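Lists > Urrego users > Faults and safety
Search this list: Keywords, author
March 4, 2026, posted by Beca Howells

Re: Arm goes through its keep-out zone after a scene reset

Clotilde Besnard wrote:

> We have had the same arm stop short of the chair on every run here, so I
> can't reproduce what you reported. Which scene are you loading, and are
> you resetting between episodes or restarting the whole simulator? Also,
> did the fault show up on the real arm or only in simulation?

Clotilde,

Only in simulation so far, and I would like to keep it that way. We have stopped sending anything from this planner to the real arm at Traltcombe until it is sorted out.

The scene is the cluttered table one from the Clarnell set. We reset between episodes and do not restart. I ran 2000 episodes over two nights with the speed limit at its usual setting. In 17 of them the gripper went into the chair's keep-out zone, and the planner reported no collision at all. The first bad one was episode 220. Before that the log is clean. 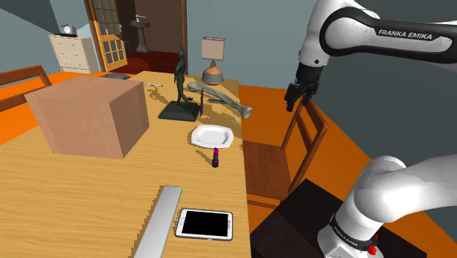 The table scene in simulation, gripper over the chair.

What I think is happening is that the reset moves the chair but the planner sometimes keeps the old zone. The zone printed in the log for the bad episodes matches the chair position from the episode before. In the good ones it matches the current position. I have checked this by hand for all the bad ones and it holds each time.

The arm does not stop afterwards either. The contact monitor reads from the same stale copy, so it has nothing to complain about. That worries me more than the planning fault, as the monitor is meant to catch exactly this. I had assumed the two were separate and I doubt I am the only one.

Restarting the simulator between episodes made it go away, though I only tried that on a short run and it is far too slow for us. Lowering the speed made no difference. Neither did taking the smaller objects off the table.

If you are restarting each time, that would explain why you don't see it. Could you try one long run with resets only, and log the zone next to the chair position on each reset? I am on the current Uletar build with no local changes to the planner.

I have put the logs in the usual shared folder under "stale zone". Anyone running the same planner on real hardware should check their monitor settings before the next session.

Beca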